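Wutcombe Town Hall Open Day: An Afternoon With the People Who Decide About Bins

The queue to meet the deputy leader of the council started at the foot of the war memorial and went past the bakery, which did very well out of it. I joined behind a man holding a folder thick enough to stop a door. He had brought it to the last open day too, he said, and to the one before, and it had been thinner then.

Wutcombe opens its town hall to the public every June. You can see the chamber, the mayor's chain (in a glass case, with a sign asking you not to lean) and, for two hours after lunch, several of the people you voted for or against. They sit at desks in the old corn exchange and listen to you. Each visitor gets four minutes, and a clerk with a kitchen timer sees to it.

I went because our street has had its parking charges put up twice, and because I had never seen the inside of the building in the eleven years I've paid for its roof.

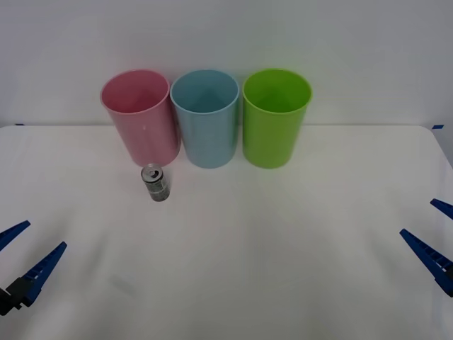 Page last changed: June, 4.40 pm

The tour came first. Our guide was Yuzuki Ichikawa from democratic services, a department I had not known we had. She took us up the back stairs, which are the good ones, and into the chamber, where the seats are green leather and have been sat in with real commitment. The ruling group is on the left as you go in and the opposition on the right. The independents are under the clock, and it ticks.

She let us try the microphones. A boy of perhaps nine pressed the button, asked for a longer summer and was seconded by his sister. That was the quickest motion the room had heard all year, according to Ms Ichikawa, and she was writing something down as she said it.

We were then shown the committee room, where the Asdale bypass was turned down, approved, and turned down again. There is a map of it on the wall. Somebody has drawn the road in pencil and rubbed it out so often that the paper has gone furry. If you live in Asdale you may find this moving. If you have ever tried to drive through Asdale at half past eight, you may want to sit down.

Tea was served in the lobby at a price I thought bold for a building we own. I had a scone and read the notices. One of them gave the cost of the new voting system, bought from a firm called Jasis: 4000 pounds to install and 2000 a year to keep going. It replaces putting your hand up. A councillor standing near me, eating the other half of what I think was the same batch of scones, told me it had saved a great deal of time. I asked how much. He said that was being looked into.

Then the corn exchange, and the queue. The desks were set out by subject, so you could go to Housing, Roads, Parks or Other. Other had the longest line by far. The man with the folder was for Other.

Roads was Councillor Říha, whose name the printed sign had got right, hook and all, though the clerk calling people forward made a different try at it each time. Říha is younger than the leaflets suggest and has a habit of nodding before you've finished. I told him about the parking charges. He nodded. I told him there were 425 names on our petition and that it had been handed in before Christmas. He nodded again, then stopped, and asked a colleague where petitions went. She pointed at the ceiling.

To be fair to him, he wrote it down, with my address, and he did know our street. He knew which end floods. He told me the increase had gone through as part of the budget and could not be unpicked by itself, but that there was a review in the autumn and residents could speak at it for three minutes. I pointed out that this was a minute less than I was getting now. The timer went off.

The woman after me wanted a bench. She'd brought a drawing of the bench. She got a firm promise of a bench, and I have been thinking about that ever since.
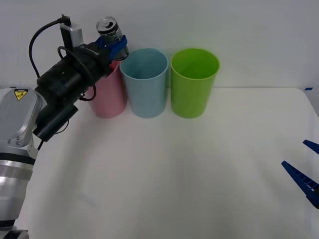 If you are going next year

Go early and do Roads before the tour, while the councillors still have some colour in them. Take your complaint on one sheet of paper. The side door on Mill Lane has a ramp and no queue. Parking behind the hall is free for the day, and I noticed that the council's own cars had most of it.

The chamber closes at four. The man with the folder was still in there with Other when I left, well past his four minutes, and the clerk had gone to look for batteries.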